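The Bag on the Belt

I've been thinking way too much about plastic mailers lately. You know the ones, silvery white, crinkly, impossible to open without scissors and a bad word. Two of them were sitting on my porch when I got home last October (a phone case and a set of measuring spoons, if you're curious), and I stood there holding one in each hand and realized I had no idea how they'd gotten to me. Trucks, sure. Planes, I guess. But what happens in between?

So I started asking, and I ended up spending a good part of the winter talking to people who sort parcels, pack parcels and worry about parcels for a living.

The first thing I learned is that sorters love boxes. A box has sides! It sits flat, it stacks, it stays where you put it, and the label is on a nice stiff surface. A soft mailer does none of that. It slumps. It slides down behind its neighbors in the crate. It folds over on itself with the waybill tucked inside the fold, and then somebody has to flatten it out before it can go anywhere. I spoke to a woman at Bangera, a small forwarding outfit, who told me she can tell a crate of mailers from a crate of boxes with her eyes shut, just from the noise.

The second thing I learned is that label side up is practically a religion. Everything depends on it. If the barcode faces the ceiling, the scanner gets it and the bag goes on its way. If it faces the belt, the bag rides all the way around and comes back, or it goes into a bin to be dealt with by hand later, and later might be tomorrow. On a heavy shift at Bangera they'll see 2,000 pieces through one station, and on the day I called, 470 of those had been bags with the label creased, folded under or stuck around a corner. That's a lot of turning over.

I tried it myself at home, naturally. I saved up mailers from the whole family, stuffed them with socks and paperbacks, dumped them in a laundry basket and set a timer. I was terrible at it! The socks were fine. The paperbacks kept flipping the bag face down because the weight wanted to be on the bottom, and every time I pulled one out, another came with it. By the end my kitchen table looked like I'd been robbed by someone with a grudge against shipping.

What helped was a tip from Balakrishnan Palaniappan, who ran a packing room for a housewares seller called Stonberg before he moved into training. Press down on the pile first, he said, and feel for an edge, then lift from there. Don't grab from the middle. Give the bag one shake so whatever's inside drops to one end, and lay it down with the heavy end toward you. My second round was much better, though my daughter says I shouldn't brag about it.

He also changed how I pack things up to send. I used to buy the biggest mailers in the store and fold the extra over with tape, and that's about the worst thing you can do to the person at the other end. Now I go one size up from the item and no more, put the label dead center, and smooth it down from the middle with the side of my hand. No tape across the barcode, either. The shine throws the scanner off.

I still can't open the things without scissors.

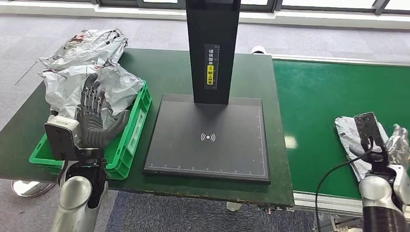 Palaniappan thinks I'm being too hard on the mailers, by the way. Give him a crate of bags over a crate of boxes any day, he told me when I read him my draft, because a dropped bag bounces and a dropped box gets you a phone call.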